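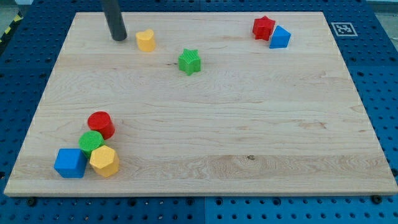

Maple board on the blue pegboard table, with the yellow, green, red and blue shapes on it.

Finishing a maple board for shape blocks - oil, wax or leave it bare?
Posted 2023-07-05 by skurnit_dez in Small Woodworking

I have a plain maple board that gets used as a play surface for shape blocks. Hearts, stars, triangles. It lies flat on a perforated table, the blue one in the photo, because kids kept losing pieces down the bigger holes when we let them work straight on the pegboard. The board fixed that. It has no finish on it at all and it has started to pick up gray hand marks on the side where the kids sit.

I sanded it to 100 and then to 200 and stopped there. Questions:

Would you oil it, wax it, or leave it alone?
Does the end grain need something different from the face?
Should I glue a thin strip around the sides so pieces don't get pushed off?

Budget is small. I already own a can of Hiltmont board oil, half full.
Desmond Schumacher

---

planerjo wrote:
Oil it. You have the oil already. Wipe it on, leave it an hour, wipe off everything that hasn't soaked in, then do it again the next day. End grain will drink more than the face so give it an extra coat. Maple won't change color much, it goes a bit warmer.

---

phartley wrote:
I'd leave it bare. I run a play table at a library branch and we oiled ours. For a month the blocks slid all over and then the surface got grubby anyway, only now it was grubby and a little sticky. Bare maple you can scrub with a damp cloth and hit with sandpaper once a year. We do ours in September before the groups start again.
Poppy Hartley

---

planerjo wrote:
Sticky means it wasn't wiped off properly or it went back into use before it cured. That isn't the oil's fault.

---

phartley wrote:
Could be. I didn't do the wiping myself. But it's a shared table and things will get done badly sometimes, so I'd pick the finish that can't be done badly. No finish is hard to get wrong.

---

tenon_al wrote:
Water based clear coat, matte, three thin coats. Done for years. I don't know why people still mess with oil on things that don't touch food.

As for the strip around the sides, don't. You'd be gluing across the end grain on two sides, and a wide board is going to move with the seasons. Something will split or pop loose.

---

skurnit_dez wrote:
Thanks. On the clear coat, my worry is dents. The stars have hard points and they get banged down. I've seen a clear coat chip on a bench top and it looked worse than the bare wood did.

Good point about the strip. I hadn't thought about the end grain.

---

tenon_al wrote:
If it chips you sand and recoat. But fair enough, it's more work than wiping with oil.

---

mags1465 wrote:
Different question. Is that green star textured on top? Looks like a crosshatch pattern. I'm trying to find blocks like that because my son likes the ones he can feel. We have a set of Vondráček shapes and they're smooth all over.

---

skurnit_dez wrote:
Yes, the top has a fine pattern and the sides are smooth. No idea who made it. They came in a mixed tub from the Wonduvbridge swap along with a lot of other stuff. I use the two stars together for same shape, different color. The triangle gets used more than anything because it's good for roofs.

---

mags1465 wrote:
Thanks, I'll look at the next swap. Same here with roofs.

---

hollis_b wrote:
Back to the board. How are you holding it to the table? If it just sits on the pegboard it will creep when a kid leans on it. I used short dowels glued into the underside that drop into the big holes. It took an evening and the board has not moved. Check your hole spacing in more than one place before you drill, mine was off between one panel and the next.

---

skurnit_dez wrote:
It just sits there now and yes, it creeps. I like the dowel idea. My table has a seam between panels too, so I'll measure both sides of it.

---

planerjo wrote:
If you do dowels, finish the underside as well as the top. A board with oil on one face and nothing on the other can cup.

---

phartley wrote:
One more vote for bare, and then I'll stop.

---

skurnit_dez wrote:
I cut a scrap from the same plank and oiled half of it. Will leave it on the table with the blocks for 7 weeks and see which half the kids make a mess of first. Dowels are going in this weekend either way.

---

tenon_al wrote:
Put a stripe of clear coat on the scrap too while you're at it.

---

skurnit_dez wrote:
Okay, if somebody gives me the end of a can. I'm not buying one for a stripe.

Thread last updated: 2 months ago
We use cookies to keep you signed in and to remember your forum settings. By continuing to use this site you accept our cookie policy.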